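Home | Features | Technology | Practice | Archive | Subscribe

The Daily Work of Keeping a Robot Cell Honest

22nd July
By Theano Petridis

The handling cell at the Zovetberg test hall begins each working day with a plate and a lemon. Before any customer program is loaded, the arm is run through a short set of moves over a bare white table, and the results are compared with those of the day before.
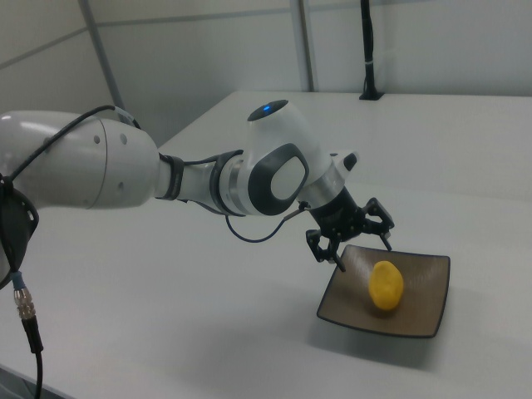
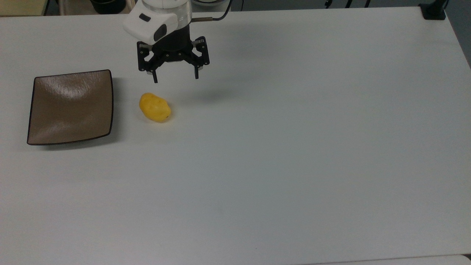 The cell was installed last September by Naltard, a firm that prepares robot stations for food packers and commercial kitchens. Its purpose is to try out handling tasks before they are offered to clients. According to Salvador Patrício, who is responsible for its upkeep, the greater part of his time is given to the condition of the station and comparatively little to programming.

"A program that worked on Friday will usually work on Monday if the table, the cables and the fingers are where we left them," Mr. Patrício said. "Most of my job is making sure of that."

The first item on his sheet is the position of the table relative to the base of the arm. The arm is brought slowly to three reference points on the surface, and the gap beneath the fingertips is measured with a feeler gauge. A difference of more than 0.4 millimeters at any point requires the table to be leveled again before work proceeds.

The gripper is examined next. The screws on the finger linkages are checked with a torque driver, and the fingers are opened and closed 40 times without a load. Fingertips are replaced in pairs – never singly – so that wear remains equal on both sides. The present pair is the fourth since the cell was commissioned. The previous set was withdrawn after 778 hours, when the left tip was found to have worn smooth along its inner face.

Cables receive more attention than visitors tend to expect. A line that runs outside the arm must have enough slack for the wrist to turn fully, yet too much will allow it to catch. In the spring, a gripper cable secured too tightly caused a fault that appeared only when the wrist was near the end of its travel. The fault took 10 days to trace. The cell log, a software package named Timero, had recorded each stop correctly but had assigned them all to the gripper itself.

Staff now mark the cable at its fixing point and move the arm through its full range by hand after any change. The connectors are opened once a month, inspected for bent pins, and closed again to a stated torque.

The test objects are also subject to rules. A fruit has no flat faces and may roll when touched off center, and a glazed plate can return reflections that mislead a camera. Xenos, the contractor that supplies the vision software, asks for over 400 images of each object under the hall lights before a new release is accepted. When a lamp is changed, the series is taken again from the start.

A second cell is planned for the same hall. Mr. Patrício has asked that its cable fixings be specified before the arm is ordered, and that the maintenance sheet be written by the person who will have to sign it. Naltard has agreed to the first request and is considering the second.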